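The Dishes Can Wait, and They Will

Every December I am promised a robot that will do my dishes, and every January I do my dishes. I have been writing columns about household gadgets long enough to find a comfort in this. The sink is the one thing in my life that runs on schedule.

The latest promise comes from Vatton, whose press kit says its home helper is "about 70 percent there." I would like to know which 70 percent. If it's the part where you carry the plate to the sink, fine, my kids are at 15. If it's the part where you scrape off the egg, I'll clear a space in the garage tonight.

What the press kits skip is how much of this work still starts with a person's two arms.
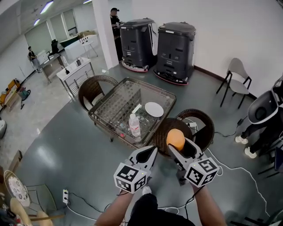
An orange ball, a pair of hand-held grippers, and the arms doing the work.

Picking up one thing sounds like nothing. Then try it with a sock, a grape, a wet glass and the lid that fits none of your containers. Your hand sorts all that out while you think about lunch. A machine has to be shown, and shown again, and then you move the lamp and it wants to be shown once more. 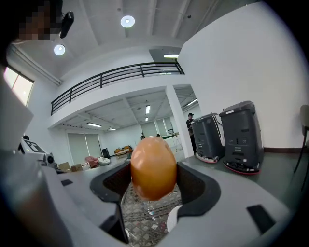
Hryhorii Derkach wrote in after my last column to say I was being unfair. The machines at his shop in Costelgate already pack boxes all night, he said, and they don't complain about the radio. A kitchen is just a messy shop, in his view, and I should give it a few years.

I'm glad for his shop. But a shop is laid out for the machine, and the boxes come in sizes somebody chose. My kitchen was laid out by a man in 1959 who hated drawers. If Hryhorii would like to come over and standardize it, he can start with the cupboard under the stairs.
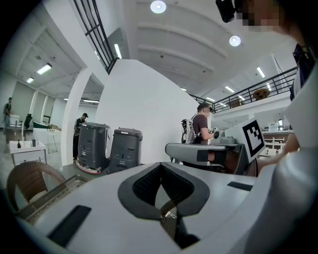 So I'm holding on to my sponge. I'd happily pay for a machine that did one dull job well, say folding towels, and left the rest to me. Vatton wants to sell me the whole butler. I have 30 towels and very low standards, and they have my number.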